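Student Robotics Project – Interim Report to the Jurnis Fund
Inidcombe College Engineering Club
Mar 14, 2024

Apologies for the short form, we are mid build and exams are close. Numbers first, then the rest.

Where we are
Club meets twice a week, 11 students signed up. Most are first years with no shop experience. The task for this year is still the one in our application: pick up an ordinary drink bottle, hold it upright, set it down on a marked spot. Students do it by hand first with the held gripper, then the recordings go to the Fuvix arm for training.

Demonstrations
Target for the whole project is 400 clean demonstrations. We have 97 logged and checked. Behind plan, reasons further down. Each student does a block of tries, then swaps over to checking somebody else's block. The checking takes longer than the doing and we did not allow for that in the schedule.

We moved off the bench and onto a normal cafe style table because the bench was too easy. Nothing else on it, plain background, same light every time. Now there are cups, papers, cards and whatever else in the way and the students have to plan the approach. Pear drink bottle is the main object for this stage, orange cap, yellow label, easy to find in the recordings afterward. 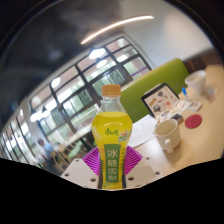 One of the second years objected in the review meeting that a full bottle and a half full one should count as separate tasks, as the grip that works for one may be wrong for the other, and that mixing them in one log would make the numbers look better than they are. Fair point. We have added a fill level column to the log and will report the two seperately from now on. Older entries are being gone through by hand.

Gripper
Both fingers were rebuilt over the winter. White plates with rows of holes so the pads can be shifted without drilling again, ribbed magenta pads on the inside. Students drew the pads themselves, 3 versions before one we were happy to keep. First was too stiff, second tore at the base. Drawings and print settings are in the shared folder if the fund wants them.

Still open: screws on the plates work loose in long blocks. Thread lock is ordered. Until then we check them at every swap.

Placing
The harder half of the task. Picking up is mostly fine, setting down on the coaster is where the students disagree with each other about what a good one looks like. Rule as of this month – bottle upright, base on the coaster, fingers opened before the hand moves back. A bottle that gets dragged to the spot is logged as a fail even if it ends up in the right place. Some complaints about this but the logs are much easier to read.

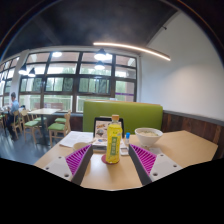
Delays
Onu, our parts supplier, shipped the wrong motors for the Fuvix arm and the exchange took most of a month. Hand demonstrations went on in that time but nothing could be tested on the arm. Also lost two sessions to a room clash.

Budget
On track overall. Overspent a little on print material, underspent on travel. We would like to move the travel money that's left to a second set of fingers, so two students can work at the same time. Please confirm if this needs a form or if an email is enough.

Next
Finish the fill level clean up. First training run on the arm once the motors are in and tested. Then a new object, shape not decided, the students are voteing on it. Demo day for families and the fund is planned for June, date to follow when the room is booked.

Log sheets and receipts attached separately.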